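Towels, baskets, leopard print: the gallery

Finally sorting the pictures. Been meaning to do this since November and the folder just kept getting bigger. Quick page, no fuss, scroll as you like. Subject is towels and the two baskets they live in, on the dark marble top, pink spots behind. If you only came for the rabbits, they're in the third one. 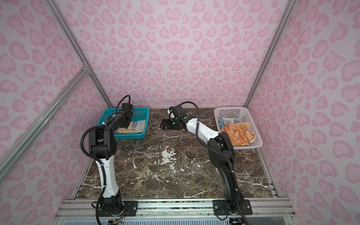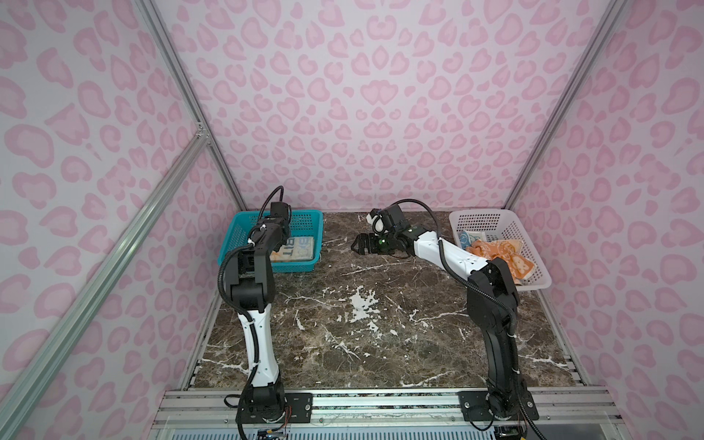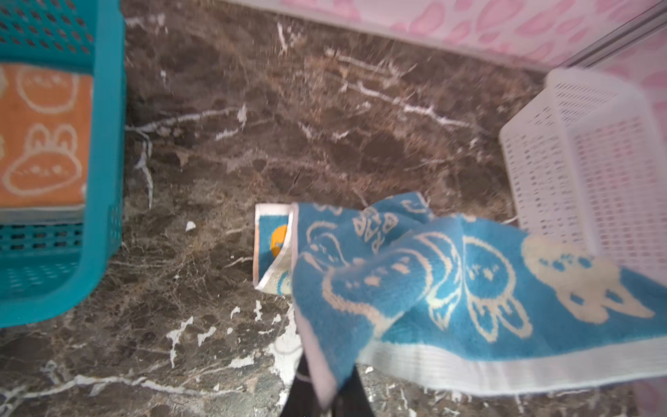 Brown marble and a blue-green basket in all three. Rabbits in the last one only, orange towel in the basket and blue one out in front.

Notes on each, typed fast.

First one. Folded towel in the blue basket, pale blue with white and orange. Soft colors, goes nicely with the turquoise. White basket at the back right. Lots of bare marble between the two and I like that, you get the veins properly. The bright patch near the middle is the bit everybody asks about.

Second one. Flat beige package in the teal basket, big pale blue letters on it. I can make out BIT along the edge. Lying diagonal. You also get the best look at the walls here, the spots go all the way round, darker pink on lavender pink. Silver posts in the corners.

Third one. My favorite. Orange towel, cream outline rabbits, two faces showing. One is just a round face with dot eyes and a tiny mouth, the lower one has the long ears up. Then the blue terry one with the same kind of rabbits in cream, all crumpled and hanging at a slant, end of it draped across the white basket. Marble looks darkest here, chocolate and bronze and nearly black in places. Bit hazy up top.

More about the stuff, as people keep writing in.

The baskets. Plastic, holes in the sides, one blue-green and one white. Call it turquoise, call it teal, I've used both on this page and I'm not going back to fix it. Bought from Hulden, the small shop and not the big one out by the ring road. 90 for the pair, which felt steep for plastic but they stack and they rinse out. They do a taller one too. Didn't like it, towels vanish down the bottom.

The rabbit towels. Dumberg. They come in more colors than you see here, there's a green that I keep almost ordering. Terry, so they fluff up after a wash and then lint gets everywhere, first two washes especialy. Wash the orange by itself to start with. Mine turned a white sock peach. Fold them in thirds and then in half if you want the faces on top, otherwise you end up with a stack of ears.

Washing powder, since three of you asked: Distovine, the unscented. No softener on terry. Makes them slippy and they stop soaking anything up.

The pink fabric. Remnant bin at Du. Had 600 cm of it, used nearly the lot. People say leopard, a friend says kidney beans, I say hearts on a good day. Depends which spot you're looking at. Ironed it once, never again. The creases drop out on their own in a week or so.

The marble look top. Yes it's dark. Yes dark shows dust. Wipe with a barely damp cloth then a dry one straight after or you get streaks, and with the veins already there you can't tell which streaks are yours. I tried a pale top before this and the white basket just dissapeared against it. Much happier now.

Sizes, for whoever wanted the chart: don't have one. The towels are the hand size, 70 cm on the long side per the label, a bit less after washing. Both baskets take them folded. Bath size I wouldn't bother, it'll go in but it sits up over the rim and slides.

On sorting, as that came up too. I do one basket for folded and one for whatever's next. Some weeks it's by color. There's no system worth copying honest. What does help is leaving a gap between the two baskets so you've got somewhere flat to fold, and starting with the smallest towel while you've still got the patience.

Picture numbers. The full folder is up to 1498 now and most of it is near enough the same towel over and over, so these are the ones I'd keep if I had to. Will add more when I've been through the rest. The green towel page is still empty, I know, stop emailing.

Using them: fine for your own blog or a mood board, link back please. For print ask first, I have bigger versions of the first two. Third one is the size you see.

Comments are open again, spam got cleared out this morning. If yours went missing just post it again.

Next gallery: pillowcases. Probably stripes.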